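Ratton Household Robotics Programme
Equipment and Budget Sub-Group
Minutes of the meeting held in the Lunisance Room, Saturday, 10.00 a.m.

Chair: Ladan Hosseinzadeh
Also present: the Collection Lead, the Workshop Lead, the Purchasing Officer, the Finance Officer and the Data Storage Manager
Apologies: the Site Liaison Officer

1. Minutes of the previous meeting
The minutes were agreed and signed, subject to one correction. Under item 4, "replacement batteries" should read "replacement battery chargers". The batteries themselves had been bought under the June order.

2. Matters arising
2.1 The Purchasing Officer confirmed that the account with Morin had been reopened after the change of billing address. Two unpaid invoices had been traced and settled.
2.2 The Workshop Lead reported that the spare parts cupboard had been relabelled. Parts for the first pattern of gripper were now kept apart from those for the second, as requested. The key remained with the workshop.
2.3 The question of insurance for equipment left overnight in private homes was carried forward. The insurer's reply was expected before the next meeting.

3. Budget position
3.1 The Finance Officer tabled the statement for the period. The uncommitted balance on the equipment line stood at £3,013. This took in the refund on the returned tripods but not the carriage charge for collecting them, which was in dispute.
3.2 The Chair asked whether any part of the balance could be carried into the next year. The Finance Officer advised that sums covered by a purchase order could be carried over, and that anything else would return to the general fund.
3.3 It was agreed that orders should be placed before the year end, and that the sub-group would settle the order of priority at this meeting.

4. Hand-held grippers
4.1 The Collection Lead presented the request for further hand-held grippers. The present stock was fully booked for home sessions, and a single fault was enough to cause a visit to be put off. Two visits had been lost in this way.
4.2 Members discussed whether to buy complete units or to build them in the workshop from purchased parts. The Workshop Lead estimated that building would save money on each unit but would take up bench time already promised to the mobile base. Members were also reminded that the last units built in house had needed their linkages refitted. 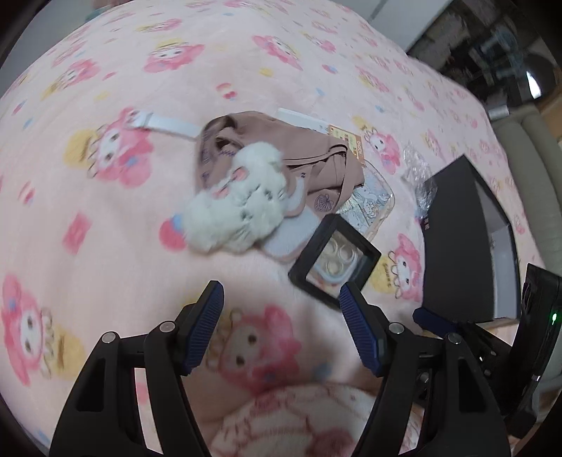 4.3 The Purchasing Officer had obtained a quotation from Nurner for six complete units, at a total of £600 excluding delivery. The price would be held until the end of the month. Discussion turned to whether the standard fingertips offered by Nurner would suit the work. The Collection Lead pointed out that sessions in bedrooms called for a wide mixture of handling: a long-haired plush, a crumpled fabric bag with narrow straps, a clear phone case and a piece of plastic wrap might all lie together on a soft blanket, and a fingertip chosen for boxes alone would be of little use. Ribbed pads were preferred for general work. The Chair asked that this be put to the supplier in writing before any order was signed.
4.4 The Finance Officer asked whether the units could be leased. The Purchasing Officer had enquired and been told that leasing was offered only for complete arms.
4.5 RESOLVED: that the Nurner quotation be accepted, subject to written confirmation that ribbed pads can be supplied at the quoted price — failing which the matter is to return to the Chair for decision between meetings.

5. Consumables and wearing parts
5.1 The Workshop Lead asked for a standing allowance for finger pads, pivots and small screws. These had so far been bought piecemeal and charged to whichever project was open at the time, which made the true cost hard to follow.
5.2 An allowance of £600 for the year was proposed. The Finance Officer supported the principle but asked for a simple record of parts used, kept at the bench and passed to finance each quarter.
5.3 Members discussed whether cleaning materials should come out of the same allowance. The Collection Lead thought it sensible, as lint and hair from bedding and soft toys had to be cleared from the moving parts between sessions. It was agreed to include them.
5.4 RESOLVED: that the allowance be approved from the uncommitted balance, to include cleaning materials, with a review at the half year.

6. Data storage
6.1 The Data Storage Manager reported that the existing drives would be full in roughly 6 weeks at the present rate of collection. Two courses were open: to buy further drives, or to move older recordings to the shared archive at Ratton.
6.2 The archive carried no direct charge to the sub-group but was slow to read from. The training team had asked that recordings from bedrooms and living rooms stay on local drives, as these were called for most often. Kitchen recordings could be moved.
6.3 The Chair asked for a costed paper setting out both courses. No money was committed.

7. Mobile base
7.1 The Workshop Lead gave a short oral report. The drive motors had been fitted and the bumper was awaiting a bracket from Morin. No further expenditure was sought.
7.2 The Finance Officer noted that the project code for the mobile base would close at the year end and asked that outstanding receipts be handed in.

8. Any other business
8.1 The Purchasing Officer asked that requests for quotations give a delivery address and the name of someone able to sign for the goods. One parcel had been sent back to the supplier.
8.2 The Collection Lead asked whether padded carrying cases could be considered at the next meeting. The Chair agreed to place the item on the agenda.

9. Actions
Purchasing Officer: write to Nurner regarding ribbed pads and, on confirmation, place the order (4.5).
Workshop Lead: set up the parts record at the bench (5.2).
Data Storage Manager: costed paper on drives and archive (6.3).
Finance Officer: settle the disputed carriage charge (3.1).
Collection Lead: prices and sizes for carrying cases (8.2).

10. Next meeting
To be held in the Lunisance Room, on a date to be circulated by the Chair.

The meeting closed at 11.40 a.m.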